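Home | Setup | Tray work | Recording | Troubleshooting | Contact

Print this page | E-mail this page

Section 4: Recording your first batch of examples

OK, your arm is bolted down and it moves when you ask it to. Now comes the part I like best, which is steering it around by hand while Skaneo saves everything you do! I'm writing this for the Kustimby tray setup, so if you have the flat board instead, go read Section 5 first and come back.

4.1 Get the tray ready

1. Set the tray on the table inside your tape corners. If you haven't put tape down yet, do it now (blue painter's tape peels off nicely and you can see it from across the room).

2. Clamp the tray on the side away from you, one clamp at each corner. Give it a good shove with your palm. If it slides at all, tighten and shove again.

3. Drop in your objects. I go for a mix of shapes: something long, something round, something flat, something see-through. Don't arrange them! Tip them in and leave them where they land.

4. Check that the arm can reach both ends of the main compartment without its cables catching on a clamp.

Caution: keep your hands out of the tray any time the arm is live. I know it looks slow. Hit pause, then reach in.

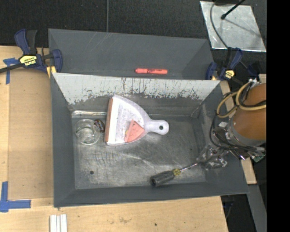
Fig. 4-1. Gripper low over the tray floor, by the tip of the screwdriver.

4.2 Record an episode

1. Open Skaneo and start a new batch. I named my first one Fang, and you can call yours whatever you want as long as there are no spaces in it.

2. Pick one task and type it in the task box in plain words, like "pick up the screwdriver." Keep the same wording for the whole batch (I mixed "grab" and "pick up" in mine and spent an evening fixing labels).

3. Press Record, wait for the beep, and bring the gripper down over the object. Go at an even speed. The learner copies your dithering just as faithfully as your good moves.

4. Close the fingers, lift, hold for a moment, then press Stop.

5. Mark the episode Good or Missed. Missed ones stay in the batch, so please don't delete them.

6. Do 16 episodes, then pause the arm and shuffle the objects before you carry on.

Note: Hendrik Botha, who wrote the recorder, likes a new batch for every task. I used to lump everything together and I've come around to his way. My last pick-up batch ended at 493 episodes with 335 marked Good, and it trained fine.

Note: thin shafts are tricky. If the fingers keep closing on air, come in from the handle end and lower the gripper a little more before you squeeze.
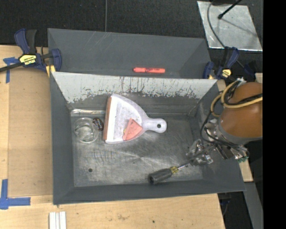 Can I change the camera position halfway through a batch?
Please don't. Finish the batch or close it early, then move the camera and start a new one so each batch has a single view.

4.3 Save and send

1. Press Close Batch and let the progress bar finish. Pulling the drive early gives you error 703, and you'll have to run the repair tool.

2. Play back the first and last episodes to make sure the video runs all the way through.

3. Copy the batch folder to the Derkonel share. Monique Tessier checks new uploads in the morning and will write to you if a label looks off.

4. Park the arm before you switch it off.

We use cookies to remember your page settings. Accept | Manage

Back | Next: Section 5, Flat board setup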